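Ticket: open day, table 4, right gripper slow to close
Opened by: Auður Hafþórsson
13 September 2025

Visitors in at 10, right side lagging behind left from first demo. Swapped cable, restarted Horau box, no change.
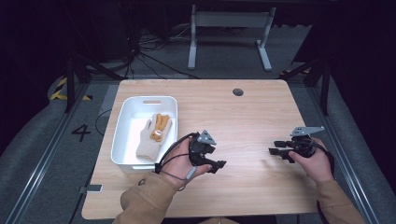 Table 4, both grippers up, glove in the bin.

Lag gone after second restart – no idea why. Log shows 300 ms on the right before, nothing odd since. Ragnheiður checked the conector, seemed fine.
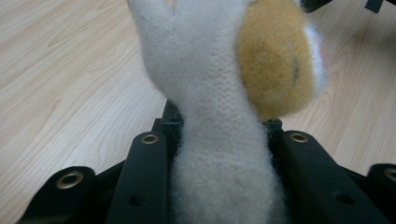 Grip force is the other thing. Left at the Laston default, visitors kept asking if it crushes soft stuff. The white fluff does look squashed between the bars so pls lower the default before the April open day. Leaving ticket open.

2 comments
Bundgaard: same lag at ours, was the hub
Ragnheiður B.: will try teh other hub tomorow

Tretside support desk – contact – © Tretside – back to top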